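Spice Corner Gallery
Brelorville Community Kitchen, Flandbridge
Posted April 20, 2023 by Zorica Dervishi

The spice corner is at the back of the small kitchen, past the second sink. Until last September it was a shelf over the stove, and the jars went stale quickly up there. Some had labels in three layers of tape. One had no label and smelled like both cumin and cinnamon. We cleared the whole shelf in one afternoon and kept 9 jars out of the lot.

The new corner is a white counter built into a recess, with a wall behind it and another at the side. It is used for one thing only, which is sorting and refilling. Cooking happens on the other side of the room. People who come in for the Saturday meal can still take what they need from the corner, but jars go back when the pot is on.

This page goes with the notes we handed out at the refilling session. A few people asked to see how the corner is laid out before setting up one at home, so the notes are repeated here in shorter form.

The counter

We kept it mostly clear. The first plan had a bread box, a knife block and two rows of canisters on it, and there was no place left to set down a jar and a spoon. The canisters went to the pantry. The knife block went back to the main counter, where people were looking for it anyway.
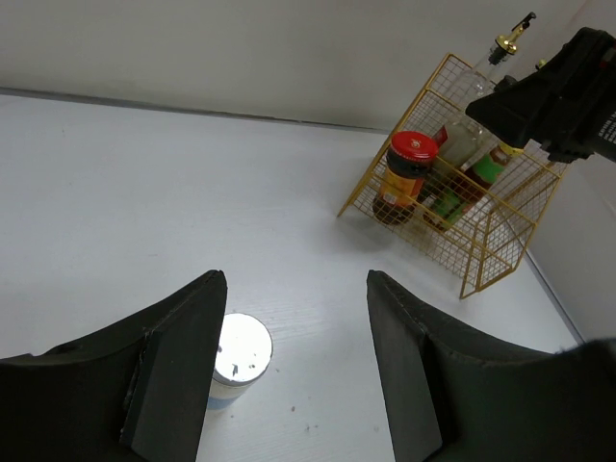

Small container with a white lid and pale blue label, with the gold-colored wire rack near the corner.

White shows every crumb and flake of pepper. Some people in the group wanted a darker top for that reason. I like the white one – you can see what needs wiping, and it takes ten seconds with a damp cloth. Don't use the green scrubbing pads on it. They dull the finish.

The rack

A rack should stand back near the wall, out of the way of elbows. Put the spices you use every day on it and leave the rest in a drawer or a closed cabinet. Ours are salt, black pepper, paprika, oregano and chili flakes. At home I would swap the oregano for caraway.

If a rack slides when you pull a jar out, stick a felt dot under each foot. Grollstead Hardware sells them in packs of 50, near the picture hooks.

Containers

Short, straight-sided containers are the easiest to fill and to clean. Check that a teaspoon fits through the opening before you buy a set. We bought one set where it didn't, and those now hold toothpicks and rubber bands.

Wash and dry a container fully before refilling it. Overnight on a towel is best, lid off. Ground spices clump if there is any water left inside, and garlic powder sets like plaster.

Fill over a sheet of paper folded down the middle. Whatever misses the jar can be tipped back in. Leave a little room at the top so the lid doesn't push spice into the threads.

Labels

Write the name and the month you filled it. A band around the side is easier to read on a rack, and a mark on the lid is easier to read in a drawer. We do both for anything that gets moved back and forth – mainly the chili flakes and the bay.

Pencil on paper tape has lasted better than marker for us. Marker rubs off with oily fingers.

Where the spices come from

Whole spices are from Pangaribuan, the grocer across from the bus stop. They sell by weight and will fill your own container if you bring it in clean. The ground ones we buy in smaller bags, so they get used up before they fade.

The next refilling session will be posted on the kitchen door. Bring your own jars, and a spoon that fits them.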